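Keeping your cards and playmats nice at home

December 9, 2019

A few of you asked after the last post how I look after my decks, so I've put it all in one place. None of it is clever and most of it uses things you've already got in the kitchen drawer. I play twice a week at the club in Flarnby, which means my stuff gets handled by a lot of people who've just been eating crisps, and it all still looks pretty good!

Washing a playmat

Cloth-topped mats with the rubber back can be washed, whatever your mate says. I do mine in the bath. Run it a few inches deep with lukewarm water (never hot, the rubber goes wavy and stays wavy), add a small squirt of washing-up liquid and swish it about before the mat goes in. Lay the mat face up and rub it with a soft sponge in little circles. The bit where your hand rests will be the worst, and the first time you do this the water will go a colour you won't enjoy.

Rinse it till there are no more suds, then lay it on a big towel, roll the two up together like a Swiss roll and kneel on it. Unroll, swap for a dry towel, do it again. After that leave it flat overnight, away from the radiator. Don't peg it on the line. I did that with my Collet mat in May and it had two peg dents in the top edge all summer.

If it's only a spill, blot it straight away with kitchen roll and then a damp cloth. Tea comes out fine. Blackcurrant squash mostly doesn't, sorry.

A mat that won't lie flat can be rolled the wrong way, picture side out, for an evening. If that fails, put it under the mattress.

Sticky sleeves

New sleeves slide beautifully for about a month and then they start to clump. Before you bin them, take a dry microfibre cloth (the sort for glasses) and wipe the backs, one by one, in front of the telly. It takes me 19 minutes to do a full deck if I'm not really watching the programme. If they're properly grubby, dampen one corner of the cloth, wipe, then go over it with the dry part and let them sit out for a bit before you stack them. No polish, no baby wipes! Baby wipes leave a film and you'll be worse off than when you started.

I use Jasel matt ones, which cost me £4 a pack at the club, and I always buy one pack more than I need so that when a sleeve splits I've got a match from the same lot. Different batches can be slightly different shades and somebody will notice.

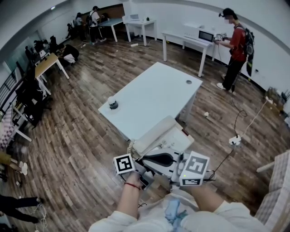

While you've got the deck out of its sleeves, have a look at the edges of the cards themselves. A bit of white on the corners is just wear and there's nothing to do about it. Please don't go at it with a felt tip. Tomos Wogan did that to a lovely old dragon card and it bled into the front.

Bent cards

Foils curl, it's what they do. Put the curled ones between two sheets of plain printer paper, then under something heavy and flat. I use cookery books. Give it a week. People online will tell you to iron them through a tea towel and I'd really rather you didn't.

Damp is the thing that makes it worse, so I keep a couple of those little sachets you get in shoe boxes in with the foils. They go on a shelf in the spare room, well away from the outside wall, and never in the loft or the garage.

Boxes and sorting

I bought an Otico storage box with dividers and it's good, but before that I used shoeboxes for years and they worked just as well. Cut dividers from cereal packets, a finger's width taller than the cards, and write the clan or set name along the top. Don't pack a row tight. You want to be able to get a finger in without scraping the ones on either side.

My last big sort was 307 cards and I was silly and tried to do it by number from the start. Golnar Ansari's way is much better: colour or clan first, big rough piles, then each pile by grade, and only then by number if you still have the will to live. Use a bun tin for tokens and counters while you're at it, one sort to each hole.

Elastic bands are banned in my house. If you need to keep a bundle together, wrap a strip of paper round it and tape the paper to itself. I cut mine from old envelopes.

Next time I'll do deck boxes, and how to get the old price sticker off the lid without wrecking it (cooking oil, left on for a good while).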